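Ticket 3875: Zoning map shows 118 Claravell Street as single-family
Status: Resolved, pending map refresh
Opened: Monday, February 8, 2021
Component: Tostel parcel viewer, housing capacity layer

Reported problem

The neighborhood housing page says the Claravell corridor has room for 475 new homes under the current zoning. The map right next to it says 22. A reader wrote in to ask which number we would like her to bring to the zoning meeting. Fair question.

Clicking on 118 Claravell Street, a corner lot where four-story apartments have been legal since last May, brings up a cheerful yellow box reading "Detached house, one unit." The lot is a parking lot. It has been a parking lot for as long as I have lived here, so the map is wrong about the future and the present at once.

Steps to reproduce

Open the parcel viewer. Turn on "Housing capacity." Click any lot along the corridor. Wait for the spinner. Read the yellow box and sigh.

Log

First entry. Cleared the browser cache, which is what one does. No change. Tried a second browser. Same box, slightly different yellow.

Second entry. Checked the zoning file itself. The corridor is in there with the right code, RM-4, and the right height limit. So the city did its part, and I have taken back some things I said out loud.

Third entry. Checked the join between the zoning file and the parcel file. Parcel numbers in one have dashes and in the other they don't, but the Tostel import strips those and always has. Ruled out.

Fourth entry. Asked Tostel support. They suggested clearing the browser cache.

Fifth entry. Found it, I think. The capacity layer doesn't read the zoning code directly. It reads a lookup table that turns each code into a number of homes, and RM-4 isn't in the table. Any code the table doesn't recognize gets the default, and the default is one detached house. Somebody's whole view of land use is sitting in that default cell.

Sixth entry. Added RM-4 to the table and reran the layer on the test copy. The corridor now totals 475, matching the text on the page. 118 Claravell comes up as apartments.

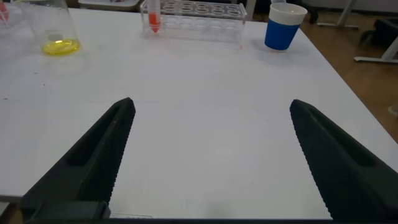 Seventh entry. Before pushing to the live map, I changed the default from "Detached house, one unit" to "Unknown, check with planning desk." It looks worse, and I expect a complaint. I would still take a complaint over quietly telling people that every lot we haven't thought about is reserved for a bungalow.

Eighth entry. Live map updated. The box at 118 Claravell is correct. The printed summary (the PDF people download for meetings) still says 22, as it is built from a saved copy that refreshes overnight.

Left to do

Check the PDF tomorrow morning. If it still says 22, reopen this ticket.

Look for other codes missing from the table. The Gokness side of the map has a suspicious amount of yellow.

The label for Khổng Market shows up as "Kh?ng Market." Separate problem, separate ticket, same import.

Reply sent to the reader: please bring 475.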